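4.2 Comparing two grippers on the fruit table

Use this procedure when you want to choose between the Herura gripper and the Rosden gripper for a pick-and-place job. Allow 12 minutes per run.

1. Switch the controller to Manual and check that both arms are parked.
2. Fit the same type of gripper to both arms. Tighten the wrist screws by hand, then a quarter turn with the key.
3. Load profile 889 for the Herura or profile 1,438 for the Rosden.
4. Put the basket in the center of the table and set fruit on both sides of it, within reach of each arm.

Caution: Keep hands off the table while either arm is powered. The arms can move without a sound.

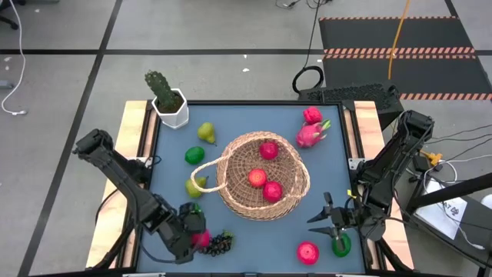 Can I use the same closing force for grapes and apples?
Start with the low setting for grapes and raise it only for the harder fruit. A force that holds an apple well will often split a grape.

5. Run each pick three times before changing a setting. Write down drops, slips and marks on the skin.
6. Park the arms, switch grippers and put every piece of fruit back in its starting spot — tape marks help.
7. Repeat steps 3 to 5 with the other profile.

Note: Replace bruised fruit between runs. Soft spots change the grip and make the results hard to compare.

If an arm stops with error 3, clear the fingers by hand with the power off, then restart from step 1. Send run sheets to Gyula Katona at the Skovside shop.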